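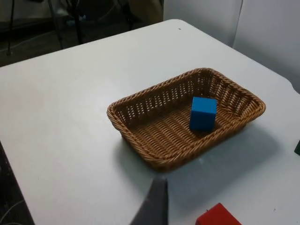

Part-Time Bookkeeper and General Finder of Receipts

Print this page | E-mail this job to a friend

Gerholm is a small housewares importer with a large filing problem. We bring in baskets, trays and table linens and sell them to gift shops that pay us, mostly, within the same calendar year. Our last bookkeeper retired in July after a long and patient career, and we have been getting by on a shared spreadsheet ever since. The spreadsheet now has 1,998 rows and at least two opinions about sales tax.

We need a person for 3 mornings a week, 9 a.m. to 1 p.m. You pick the mornings, within reason. Pay is $1,125 every two weeks, on time, though at present you would be the one making sure of that.

What you'd be doing:

Entering supplier bills, including the ones from Dolteo, which arrive by fax.
Matching payments to invoices. We have 70 open accounts and would like fewer.
Calling customers who are behind. Polite firmness works best. Marisol has tried the other kind.
Closing the month during the following month. 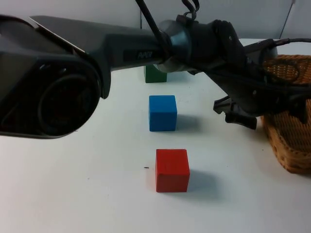
You should have two years of bookkeeping behind you and know your way around accounts receivable. A degree is fine, and so is the lack of one. We use Vodano for the ledger, and if you've never touched it, you'll pick it up in a week and dislike it by the second, like everyone else here. Spanish is a plus. So is being able to read Boyang's handwriting, but we can't reasonably ask for that.

The office is over the stockroom, up one flight of stairs. There is parking, decent coffee, and a radiator that makes its own decisions. After 90 days you get paid time off and the staff discount, so expect your relatives to start receiving baskets.

To apply, send a resume and a short note to Marisol Ruiz-Ortega. Tell her about the worst set of books you ever cleaned up and what you did first. Please leave out the cover letter about your passion for numbers. Boyang Dong does the second interview and will want to talk about freight charges. Let him.

Print this page | E-mail this job to a friend

Recent postings
Stockroom Lead, Evenings
Seasonal Order Packer
Sales Rep, Xie Table Linens
Delivery Driver (Own Back Preferred)

This site uses cookies to remember your search settings. By continuing to browse, you accept their use.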